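About Treltow

Treltow is a small research company working on one question: how can people teach robots to use their hands without a robot having to be in the room? We were set up by engineers who had spent years steering arms with joysticks and found it slow going. We still own arms and still test on them, but most of our working day is spent with tools we hold ourselves.

What we do

Our method is called Vunero. A person holds a gripper, does a household or office job with it, and a camera on the tool records what the gripper meets. From the recording we work out where the tool was at each moment and how far its fingers were open. A policy is then trained on many such recordings and run on a robot arm fitted with the same kind of fingers.

The idea of teaching by hand-held tool did not start with us. Our own part is the alignment step. When a job needs two hands, the two recordings have to agree on where the tools were relative to each other, and small errors matter a great deal. A bag held open by one gripper and filled by the other leaves very little room for drift.

In Vunero each camera treats the other gripper as a landmark. At the start of a session the operator brings the tools together, tip to tip, and holds them there for a moment. The software uses that view to fix one tool against the other, then corrects the estimate each time they come back into sight during the job.

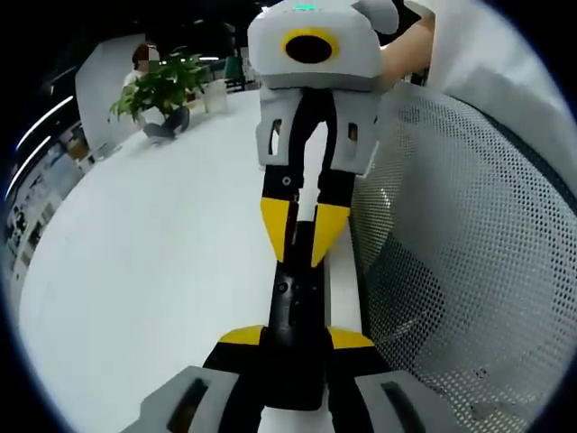 Two hand-held grippers in line, seen from the camera on the lower one.

The wide lens bends straight edges into arcs, especially towards the rim. We calibrate for this but do not flatten the pictures before training. We tried flattening them in our first year and lost too much of the side view, where the second hand often is.

What we have found

Our main study so far used 816 two-handed recordings, split across folding, pouring, passing objects from hand to hand and opening containers. We trained one policy with the alignment step and one without it, keeping everything else the same, and ran each on a pair of arms for 200 trials. The policy trained with alignment finished 296 more sub-steps over the full set than the one without, out of a possible 2352 for each.

Most of the gain came from passing objects across. Folding improved a little. Pouring did not change, and we think that is fair, as one hand mostly stays still. Opening containers is still our weakest job by a long way, and the failures there have more to do with grip force than with position. Our tools do not measure force at present.

The full write-up, with the failed trials included, was released on December 28, 2022. We publish the failures alongside the rest so that other groups can check our scoring.

How we work

We record in ordinary rooms, with the furniture left where it is and people going about their day. A policy trained only against a bare wall tends to fall over when someone puts a plant on the table - we learned that the slow way. Faces are blurred before any recording reaches the training set. 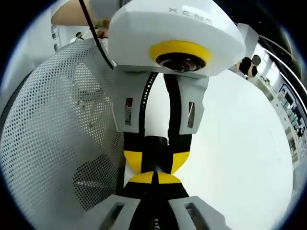
Camera housing and finger brackets, from the view of a facing camera.

New starters spend their first weeks recording. It is tiring work and we limit it to short sessions with breaks between. It also teaches people which movements the camera can follow and which it loses, such as quick turns of the wrist or a sleeve dropping over the lens. Those notes go straight into the recording guide.

Our projects

Padilla is our current project. It asks whether the alignment step still holds when the two grippers are carried by two different people, for example when passing a tray across a counter. Early runs suggest that it does at close range and gets worse as the tools move apart.

Tondness is our set of scripts for checking recordings. It flags sessions in which the two tools lose sight of each other for too long, or in which the clocks on the two cameras have drifted. It is free to use and comes with a short manual.

Working with us

We take on joint work with university groups and with firms that have a two-handed job they would like studied. We do not sell grippers or finished robots. If you are writing to us about a job, please tell us what is being handled, how big it is, and whether it bends.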